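Plendora Hand-Held Gripper – Set-Up Guide
Section 4: Your First Laundry Session

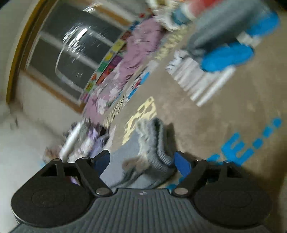 By now you have the gripper out of its case, charged, and paired with the Calloway app, and you are probably itching to pick something up. Good! Soft things are a lovely place to begin. They forgive a clumsy squeeze, most homes have plenty of them, and a pile of clothes will teach your hands more in one evening than we could ever manage on paper. Set aside a quiet half hour, put on some music if you like, and take the steps at your own pace.

Before you start

Check that the battery light is green. A full charge gives you 100 minutes of recording, and the gripper will beep twice when it is getting low. Make sure the memory card has room on it too. If you are on the Skasix home plan, the app shows your free space on the first screen.

Choose a room with decent light. Daylight is wonderful, but a ceiling lamp does nicely on a dark November afternoon. You don't have to tidy up first. Our Zirmont software learns from rooms the way people live in them, so rugs, toys, and blankets can stay where they are, as long as you won't trip on them.

Recording a session

1. Hold the gripper with the fingertips pointing away from you and your index finger resting lightly on the trigger. Let your wrist stay loose.

2. Squeeze the trigger all the way and let go, three or four times. The two fingertip pads should close evenly and open again without sticking.

3. Press Start in the app and wait for the short tone.

4. Pick out one item. A sock is ideal. Bring the fingertips down on either side of it, gather a good fold of fabric between them, and squeeze until you feel it hold. With fuzzy or fleecy socks, take a slightly bigger bite than you think you need – the pile squashes down more than you'd expect.

5. Lift the item clear and carry it to wherever it belongs. Keep the trigger squeezed all the way there.

6. Lower the item, open the fingertips, and draw the gripper straight back before you move on to the next piece.

7. Carry on until you have done 12 items or you feel ready for a rest, then press Stop and wait for the upload bar to fill.

Note: It is perfectly fine to drop things. Pick the item up again and keep going, with no need to stop the recording or start over.

Note: Try to turn your body gently as you carry. A quick swing blurs the video, and the app may mark that stretch with a yellow bar. A few yellow bars won't spoil a session, but if most of it is yellow, slow down a touch next time.

Caution: Keep your free hand, long hair, and dangling sleeves away from the finger linkages while they are moving. The joints can pinch.

Caution: Do not lift anything heavier than 600 grams. A soaked bath towel can easily be over that. Wipe the fingertip pads with a dry cloth if they get damp, and never rinse the gripper under the tap.

Looking after the fingertips

Lint loves the fingertip pads, and after a few loads of laundry you may notice fabric starting to slide. Brush the pads with the little brush from the case, working from the base toward the tip. Plan to replace them after 3,000 grips – the app keeps the tally for you under Care. Spare pads come in pairs and should be changed as a pair. Instructions for fitting them are in Section 7.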